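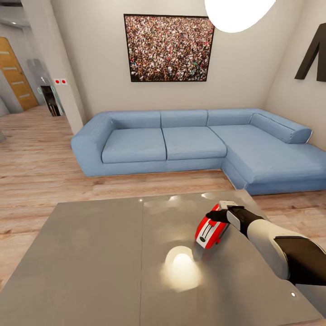
Simulated living room, toaster held above the tabletop. Drendudon release, household objects split.

Kiltavville Robotics Forum
Manipulation > Methods and Results
Thread: Drendudon placement results and the tilted-grasp condition

bench_registrar
Members are invited to comment on the placement results circulated with the Drendudon release in March. The release comprises 3,000 simulated episodes in furnished rooms. In each, the arm begins with an object already in the gripper and is required to set it upright on a nominated surface. Of these episodes, 1,217 fall under what the authors term the tilted-grasp condition, in which the object's long axis is well away from vertical or horizontal at the outset.

The principal claim is that a policy trained with the tilted episodes included performs better on upright starts as well. I would ask that replies address the method or the result. General remarks on the merits of simulation have their own thread.

Flakmont_lab
Our group has reviewed the release in some detail and is broadly satisfied with the method. The toaster episodes are the most instructive of the household set. The object is compact and rounded, and the fingers close around its upper end, leaving the lower end free. Any error in the estimated angle is therefore carried to the end that must meet the table first. A policy that has learned only level placement will tend to strike the surface with a corner and then release.

We reproduced the headline comparison using the supplied weights. The direction of the effect held on every seed we tried, although its size varied more than the report suggests.

kerbside_q
I wish to register a disagreement with the conclusion, though I have no quarrel with the data. The authors compare a policy trained on the full set with one trained on the upright episodes alone. The second policy has therefore seen considerably fewer episodes. Until the two are matched for quantity, the improvement cannot be attributed to tilt. It may be nothing more than additional practice.

Flakmont_lab
The point is a fair one in principle. The appendix does report a matched run, in which the full set was thinned at random to the size of the upright set. The advantage was smaller but remained.

kerbside_q
I have read the appendix. The matched run was conducted on 5 seeds, against 12 for the main comparison, and the spread is not given. I do not consider that sufficient to settle the matter, and I would not cite it as though it were.

dong_perception
May I raise a separate matter concerning the rendering. We work on the perception side of the Dong project and our interest is in reflective surfaces. The grey table in the toaster episode is slightly reflective, and the glow of the pendant lamp falls on it just below and to the left of the toaster. In our own trials, bright patches of this kind have been read by the depth network as an edge or a raised object. Could anyone advise whether lamp position was varied across the release? If it was fixed, a policy could learn to use the reflection as a landmark, and some part of the reported accuracy would be an artefact of the room.

bench_registrar
According to the release notes, the brightness of the lamps was varied and their position was not. The notes do not discuss reflections.

dong_perception
Thank you. In that case I would recommend that the result be treated as provisional for glossy and semi-glossy surfaces. The seam running down the left-centre of the same tabletop is a second candidate landmark. It would be a straightforward exercise to move the lamp, remove the seam and repeat the evaluation.

oldmill_controls
I believe the concern is overstated. The placement target is supplied to the policy as a coordinate in the frame of the arm's base. The camera view is used chiefly to estimate the pose of the object in the gripper. A bright patch on the table may be unattractive, but it has no obvious route into that estimate.

dong_perception
With respect, the pose estimate is made from the whole view and no mask is applied. The red body of the toaster separates readily from a grey background. I would expect a paler object to fare worse near the highlight, and the household split contains several.

oldmill_controls
I had understood that a mask was applied. Having checked the configuration file, I find that the option exists and is switched off by default. I withdraw the remark as to the route, though I still expect the effect to be small.

kerbside_q
This would seem to support a rerun in any event. If the lamp and seam are to be altered, the matched comparison could be repeated in the same batch with the full number of seeds.

Flakmont_lab
We are prepared to undertake the matched comparison on our own cluster. We are not in a position to alter the room assets and would ask the Dong group to supply them.

dong_perception
Agreed. We will post the altered rooms to the shared folder by Wednesday. The sofa, walls and flooring will be left as released so that only the lamp and the tabletop differ.

bench_registrar
The thread will remain open pending those results. Members who hold results on other reflective surfaces are asked to state whether the mask option was enabled when posting them.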